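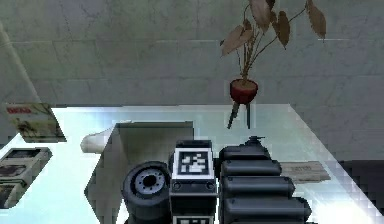 Interior door sticking at the top corner – plane it or move the hinge?

Home Repair Board > Doors and Windows

gravelpit
Posted August 6, 2022
The door to our back bedroom rubs at the top on the latch side. It was fine in February and started catching when the humid weather came. The house is a small one in Taslow, built on a slab. The door is a solid wood slab on three hinges. I got a price of $300 from Szabo Carpentry to take it down, plane it and rehang it. That seems high for one door. Has anyone done this with hand tools?

oldnorthporch
Check the top hinge before you plane anything. Open the door partway and lift up on the knob. If it moves, the screws are loose. Take out the one nearest the stop and put in a 3 inch screw so it reaches the stud. That pulls the top corner back toward the hinge side. I've fixed most of the doors in my house that way and never took one off.

marl_673
Agree on the screw, but don't crank it down. I did and pulled the jamb in so far that the door started binding on the hinge side. Quarter turn, close it, look at the gap, repeat.

gravelpit
Thanks. I lifted on the knob and there is a little play, maybe the thickness of a dime. I'll try the long screw tonight.

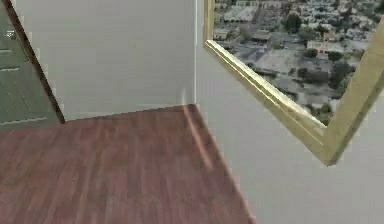 tinroof
I'm going to disagree with the screw advice. If it was fine in winter and sticks in summer, the wood is swelling. You can pull the hinge in now, but come winter you'll have a wide gap at the latch and it may not catch. Take a little off the edge and seal the bare wood. Half the doors I see were never painted on the top and bottom edges, and that's where the damp gets in.

oldnorthporch
He just said there's play in the hinge. Fix what's loose first and plane later if it still rubs. You can't put wood back.

tinroof
Fair enough. I'd still paint the top edge either way.

gravelpit
Long screw is in. Much better, but it still touches for the last few inches. The Flirna block plane I have is dull, so I'm going to sand it. The order I plan to go in:

1. Rub chalk on the jamb and close the door to mark the high spot.
2. Sand the marked part with 80 grit, then 120.
3. Prime and paint the bare edge, and the top while I'm up there. 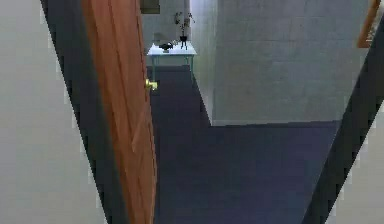

4. Let it dry overnight with the door open before I try the latch.

marl_673
Give it longer than overnight if it's humid. Mine stuck to the stop and took a strip of paint with it. Also, Rastov Hardware will sharpen that plane for $9 if you drop it off.

gravelpit
Didn't know they did that. I'll take it in.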